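We use cookies to keep this site working and to remember your settings. Accept / Manage preferences

Workshop notes
May 26, 2020
Rohani Pattinasarany

Front rack, second version. I finally got the mount off the Donditz and onto the bench and I'm really pleased with how it's coming together. The first version rattled on every cracked bit of pavement between here and Sutemthorpe, and I'd started to think the tubing was too light. Wrong! The tubing is fine. All the noise was coming from the lower struts, where the holes had gone oval and the bolts were moving in them. I put a steel sleeve in each hole, drilled through for M5, and with the bike in the stand I can grab the rack with both hands and shake it and hear nothing but the brake cable slapping.

Note for whoever builds the next one: drill the sleeve before pressing it in. I did the left one after and it spun with the bit and got hot enough to mark the paint.

Struts are now 15 mm shorter than the drawing. I liked the look of the rack sitting high, but with a load on it the steering had that floppy, wheelbarrow feeling at walking pace, and dropping it closer to the tire helped more than I thought it would. Still clears the fender. It will not clear a fender plus a wide tire, so if anyone wants this on the Trumurcombe frame they'll need the original strut length or a skinnier front tire. I'd go with the tire.

Load testing was the fun part. I used bags of sand because they sit the way groceries sit, all slumped to one side after the first corner. Two laps of the block with a light load, then two with the heavy one, then the hill. The hill is where version one scared me. Version two just went down it. I took a hand off the bar near the bottom (briefly, and there was no traffic) and the wheel stayed straight. I was grinning like a kid when I got back.

Things I want to keep from this build: the wide top hoop, the single crossbar behind the head tube, the rubber strip under the clamp. The rubber is cut from an old inner tube and it cost nothing. One layer only, two layers let the clamp creep. 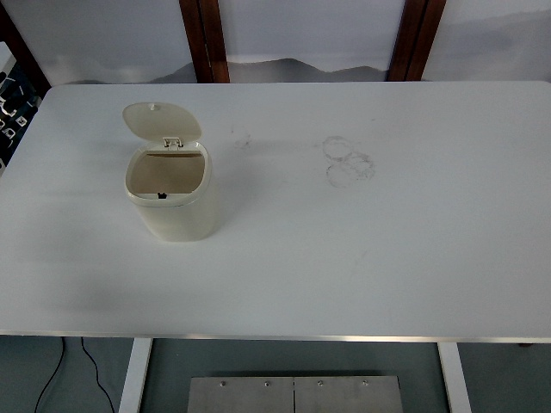

Baskets next, and I have opinions. Wire baskets are lovely but small stuff falls through, and wicker looks great for one summer and then starts shedding on your knees. What I want is something with solid walls that lifts off in one go, so you can walk around the store with it and drop it back on the rack with your bag of onions still in it. A plain plastic bin keeps looking like the right starting point to me. The little cream one on the white table has the sort of body I'm after, rounded but a bit squared off, so it ought to sit against a flat backplate without rolling and there are no sharp corners to catch a knee or a coat sleeve. I'd want a stiffener inside the back wall wherever the hooks go through, big washers on both sides, and two drain holes in the floor for rainy days.

For the hooks I'm going to try the Saxena quick release. I've had a pair in the drawer since last year and never used them. They're spring loaded with a thumb lever, and they can be opened with gloves on, which I care about a lot in January. The hook spacing is fixed at 48 mm so the backplate gets drilled to suit, no slots. Slots always slip. I know a slot would let us move the basket sideways to clear the shifter cable, but I would sooner reroute the cable.

Weight so far, rack only, no basket: 1,000 grams on the shop scale, dead on, which made me laugh. I'd love to lose a bit of that. The top hoop could go down a size, though I'd want to bend a test piece first, since the thin stuff kinked on me the last time I tried to get around the small former.

Torque on the clamp bolts: snug, then a quarter turn. Check again after the first 30 miles. I checked mine tonight and one had backed off a hair, the upper right. Put a drop of blue threadlocker on it and marked the head with paint pen so I can see if it moves again.

Left to do
- backplate, cut and drill
- file the burr inside the left sleeve
- paint the lower struts where the bit got hot
- find out if the headlight bracket can hang off the crossbar (I think so!)
- order more M5 nylocs, the jar is down to odd ones

Would be great to have the whole thing on the road by July and ride it to the farm stand and back with a proper load. Corn season. If it can carry a dozen ears and a melon over the railroad crossing without anything jumping out, I'll call it done and draw it up clean for the binder.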